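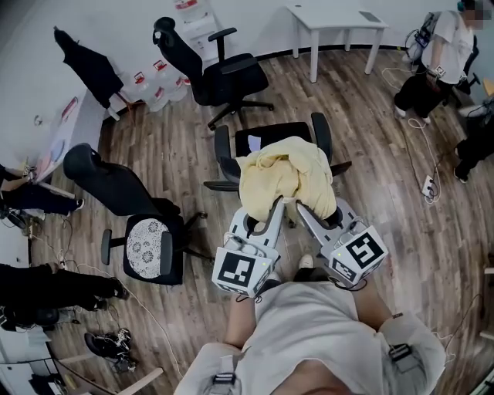

Learning to nap at my age

9th May

I've never been a napper. My whole family naps, and at any holiday you'd find bodies on every couch by two o'clock, and I'd be the one in the kitchen scraping plates and feeling vaguely superior. So it's a bit embarrassing to report that since January I've taken a nap nearly every day and I now have Opinions.

It started with the early shift. When the office moved out to Gotstead I had the choice of sitting in traffic for ages or starting at six, and I picked six (I'd pick it again, the road is empty and there's a radio show I like). But it meant that by one in the afternoon I was reading the same email four times. I tried coffee. I tried more coffee. Then I came home one day, sat down to take my shoes off and woke up with it dark outside and one shoe still on. I felt dreadful! My mouth was like a carpet and I was cross with everyone until bedtime, and then of course I couldn't sleep.

So my first discovery was that there's a good nap and a bad nap, and they are different animals. The good one for me is 20 minutes. I've tried 13, when that was all the time I had, and it was surprisingly decent, but 20 is the one. Anything past half an hour and I come up groggy. I know people who swear by a full ninety minutes and I believe them, I just can't find ninety minutes in my day, and if I could I think I'd go to the movies.

The second thing was the where. I began on the couch, which is a Lendwood we bought for its looks, and it's a handsome couch and a terrible bed. The arms are too high for a pillow and too low to lean on. My neck complained for a week. Then I moved to the actual bed, and that was too good. Under the covers my body thinks we're in for the night and it won't be talked out of it. What I've settled on is lying on top of the covers, with a throw over my feet and my regular clothes on. Slightly uncomfortable is the goal. You want to be able to get up again.

I also had a go on the floor, with a yoga mat and a cushion, after reading that it was good for your back. It may be. I lay there looking at the underside of the dresser and thinking about how long it had been since I vacuumed, and then I got up and vacuumed. So no sleep, but a clean rug.

Light matters more than I expected. The bedroom faces the street and gets sun all afternoon, and I can't be bothered to pull the heavy curtains for such a short time, so I bought a sleep mask. The first one was cheap and satiny and slid up into my hair. The second is the Rätsep one with the raised cups over the eyes, so nothing presses on your eyelids, and I love it like a pet. It makes me look like a fly. I'm fine with that.

For noise I use a fan. I had an app for a while with rain sounds, but there was a bird in the rain, the same bird in the same place every time it looped, and once I'd noticed the bird I was lying there waiting for it. A fan is just a fan.

Now, the alarm. Please set an alarm! I went without for the first few weeks because I thought I'd wake up by myself, and sometimes I did, and sometimes I missed a dentist appointment. The trick I picked up is to set it for a few minutes longer than the nap you want, because you need a little while to drop off. If I set mine for 25 I get about what I'm after. And I put the phone on the windowsill, where I have to stand up to shut it off – if it's next to my head I'll just kill it and roll over.

A few people have asked what happens if you don't fall asleep. Mostly nothing happens! I'd say one day in four I just lie there. It used to make me furious, as though I'd failed a test, and I'd get up early and stomp around. These days I stay put until the alarm anyway. Lying down in a dim room with my eyes shut still does something for me. I get up less scratchy than I went in, and I'll take it.

What I haven't solved is weekends. On a day off I don't get up at five, so I'm not tired at one, so I skip the nap, and then I'm yawning through dinner and go up at nine like a small child. If I do nap on those days I'm awake until midnight reading about other people's kitchen remodels. I suspect the answer is to get up at five on weekends too, and I would like a different answer.

Travel is the other one. We went up to Ollon for a few days to see family and I couldn't nap there at all. Wrong pillow, people coming up and down the stairs, a clock in the hall that chimes the quarters. By the third afternoon I snuck out and slept in the car with the seat back and my jacket over my face, and it was the best nap I've had all year. I've thought about that car nap a lot since. I may try it in the driveway, although I'd have to say something to the neighbors first.

Next on my list is the coffee nap, where you drink a cup right before you lie down and it's supposed to kick in as you wake. I've done it twice so far. The first time I slept fine and then cleaned out the whole hall closet. The second time I lay there with my eyes wide open behind the fly mask, listening to the fan. I'll give it another couple of weeks and report back.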